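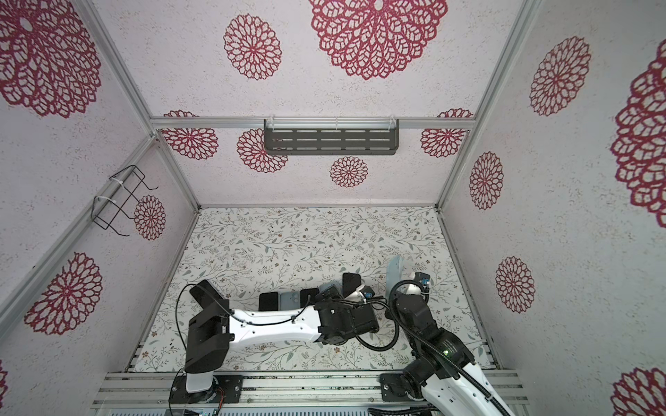
How long can opened jam stay in the pantry?
It can't stay there at all once the lid has been off. Put it in the fridge, write the date on the lid and give it a month.

PRESERVES AND PANTRY CHECK
Kitchen: Woltura supper club
Checked by: Yao-tsung Pan
Date: 2024-04-07

1. Jars sealed, lids flat in the middle
Pass, mostly. Two of the Harkitz plum chutney popped when pressed. Binned, with a short silence.

2. Labels show contents and date made
Fail. "Red, spicy" is a mood. So is "Nan's". Relabel or bin by May.

3. Oldest stock at the front
Fail. The pickled beetroot at the back has seniority over most of the cooks.

4. Dry goods in lidded tubs
Pass. Rice, lentils and pearl barley all fine. Flour tub has a lid, and it fits if you lean on it.

5. Fridge at 5C or below
Pass. It read 4C at the top and 3C at the bottom. The door shelf is still no place for milk, whatever the moulded bottle shapes suggest.

6. Stock and soup cooled and put away within two hours
Pass on the leek and potato. The big pan of chicken stock had no time written on it, so it went down the sink. Use shallow trays next time, please, we own 14 of them.

7. Garlic in oil
None found. Keep it that way. Make it fresh, chill it, use it the same day.

8. Probe thermometer works
Pass. The Indine one reads true in iced water. The Kao one believes iced water is 40C and has been retired.

9. Tins free of dents and rust
One dented at the seam (chickpeas). Out.

10. Cloths and sponges changed daily
Not ticked. I asked when the green sponge was new and got three different answers.

Items 2, 3 and 10 to be looked at again. Bring a pen that writes on glass.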